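Table hands wanted at Skosness (casual, weekends and some evenings)

Hi, I'm Hiyori Iwasaki and I run the supper room at Skosness, upstairs from the old Stindia bakery. I'm after two more people to help with setting, clearing and wiping down, and I'd love to have you on board before March, when the long lunches start up again and we all lose our minds a bit!

You don't need café experience. You do need to be okay on your feet for a four-hour shift, happy to chat (or happy to be chatted at) and fairly fussy about a clean table.
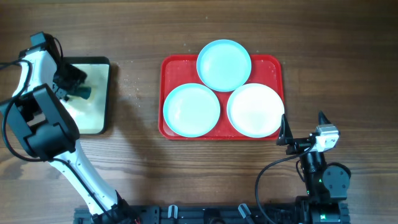 Most of a shift is plates and trays. You'll carry out, clear, scrape, stack, wipe, and then do it all again for the second sitting. We load the small round plates onto a tray in threes, like the blue, aqua and white ones on the red tray, and the wood gets a proper going over between sittings, because little pale crumbs like those beside the black-rimmed tray show up on brown timber from right across the room. I'm a stickler for crumbs, sorry in advance.

Pay is $34 an hour, and you get dinner (Kubo, our cook, makes a very good dumpling soup).

To apply, send me a few lines about yourself, 500 words at the very most, or drop a note in at 909 Plirnetov Road any time after 3 pm. Ring the bell twice, it sticks.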